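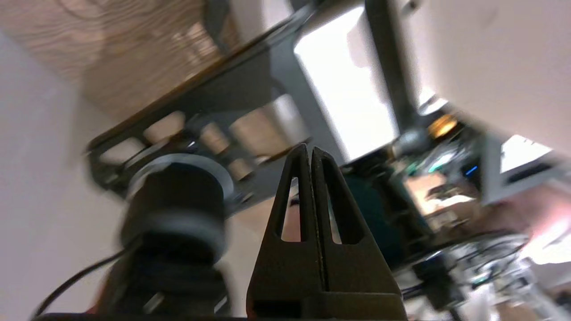

The Bedside Table: A Guide for Younger Visitors

Published by the Dultdale Museum of the Home, March 26, 2022

A bedroom needs very little furniture. There must be a bed, and there should be somewhere to keep clothes. After these, the piece most often chosen is a small table that stands close to the bed. It may be called a bedside table or a nightstand. Both names are correct, and both are used in this guide.

What is it for?

A person lying in bed cannot easily reach a shelf or a desk. The bedside table brings a few useful things within an arm's length. These may include a lamp, a glass of water, a book, a clock or a pair of spectacles. In hotels and guest houses there is often a telephone as well, so that a guest may speak to the front desk without getting up.

Telephones on tables

Many children today have never used a desk telephone. It has two main parts. The part that is held to the ear and mouth is called the handset, and the place where it rests is called the cradle. On many models the two are joined by a coiled cord, which stretches when it is pulled and springs back when it is let go.
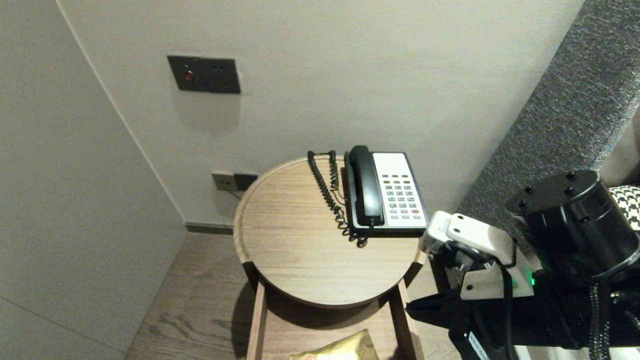

A telephone of this kind does not go in a pocket. It stays where its cable meets the wall, and the furniture must be arranged to suit it. Sockets and switches are therefore often placed close to the bed. Children should remember that sockets are not to be touched without an adult's permission, and that nothing may ever be pushed into the holes.

Why are some tables round?

A round table has no corners. Anyone who has walked into the corner of a table in the dark will understand why this is welcome. Some round tables also have a raised rim, a low wall running around the top. The rim helps to stop small objects, such as a pencil or a marble, from rolling off the edge.

Tables with shelves and tables with cupboards

Some bedside tables are open underneath, with a lower shelf between the legs. Things kept there are easy to see, but they also gather dust. Others have a closed body. When the body is round and thick it is said to be drum-shaped, after the musical instrument. Making a curved front requires care, as wood does not bend readily. Often a very thin sheet of wood, called veneer, is fixed over a curved shape beneath.
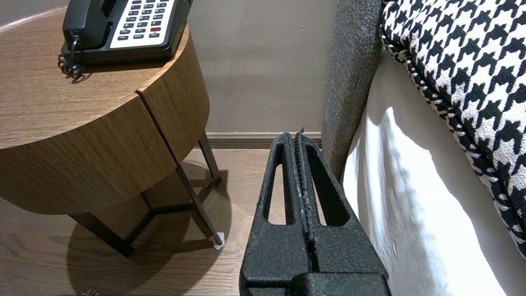

Legs are made in many ways. Slender metal legs may lean outwards to help the table stand firmly, and bars may join them near the floor. Small pads are sometimes fitted under the feet — these protect wooden floors from scratches.

An activity to try at home

Look at the table or shelf nearest to your bed and draw it from the front and from above. Write down 4 things that are kept on it and 2 that might be better kept elsewhere. Drawings may be handed in at the Lallska Room, where 14 were put on display in February.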